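Bondby Allotment Association
Minutes of the July meeting, held Monday at 7.30 pm in the Prurkier Room

Present: 12 members. Apologies: 2.

1. Minutes of the last meeting
Agreed, with one correction. The padlock on the lower gate was replaced in May and not in April.

2. Water
The meter reading is 512 units, higher than this time last year. Plots on the east side report low pressure in the evenings. Tekesus have been asked to look at the standpipe by the compost bays and will quote before doing any work. Members are reminded that hoses must not be left running unattended — two complaints were received.

3. Money
The balance stands at £1,027. The insurance is paid. Rent from three plots is still outstanding and letters have gone out.

4. Paths and hedges
The hawthorn along the lane needs cutting but will be left until the nesting season is over. Woodchip has been delivered and is free to plot holders, one barrow at a time please. The path behind the sheds is still too narrow for a wheelchair. It was agreed to move the edging boards back and look at it again in autumn.

5. Waiting list
Two half plots have been offered. The Þórarinsdóttir plot will be split once the old greenhouse base has been dug out. A request to keep hens was discussed at some length and held over.

6. Summer produce table
To be held in the same room as before. Setting up from 9 am. Labels to be handwritten. Jam and chutney must show the month they were made. 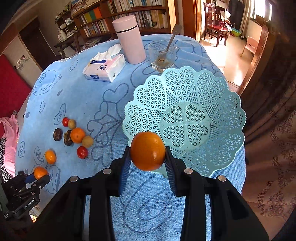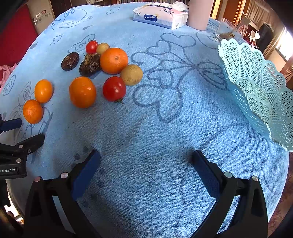
7. Any other business
The shredder is blunt and should not be used until the blades have been changed. Someone has left a green wheelbarrow by the top gate — please collect it. Slug pellets are still not allowed on any plot.

The meeting closed at 8.50 pm. Next meeting in September, same room.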